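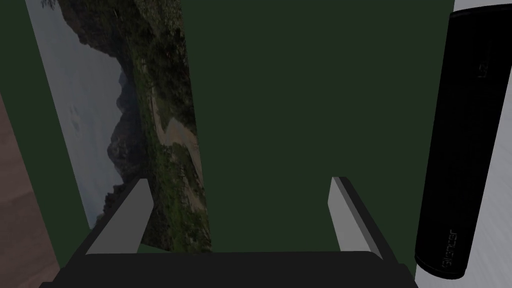
A view from the simulator, with the gripper open over a green surface.

Dirkwood – The robot arm that Llewellyn wants to put in its packing hall by July spent most of its open day on a screen.

Over 149 people came to the company's Dirkwood site to see the system, called Mirnar, pick up objects it had not been trained on. They got a morning of simulation: a two-fingered gripper in a computer-drawn workspace, with a mountain landscape on a panel to one side and a black cylinder marked "silencer" on the other. The real arm came out after lunch and ran for 12 minutes.

Murray Gauthier, who runs the project, said the software had completed 3,031 simulated grasps before the visit. He did not say how many it had tried. Asked twice, he said the figure would be in a report later in the year.

"Simulation is where you make your mistakes cheaply," Gauthier said. "We'd be foolish to skip it."

Mali Foulkes, a shift lead at the Zostitz warehouse, had driven over with two coworkers. She wanted to know what happens when a box is crushed or a label has peeled off.

"The stuff we handle doesn't come in clean," she said. "I'd like to see it do a returns pallet at five in the morning."

The live session used 7 items, all chosen by the company. Visitors were not allowed to hand over their own, which Gauthier put down to insurance. The arm moved slowly, and a technician stood by the stop button throughout.

Aníbal Loureiro, who buys equipment for a furniture maker, said he liked the software but would not order on the strength of it. "Show me a month of real shifts," he said. "Then we can talk about price."

Llewellyn has not given a price. It also would not say how many packing jobs the arm might replace, only that staff would be "moved to other duties." A second open day is planned, and Gauthier said the real arm would get more time.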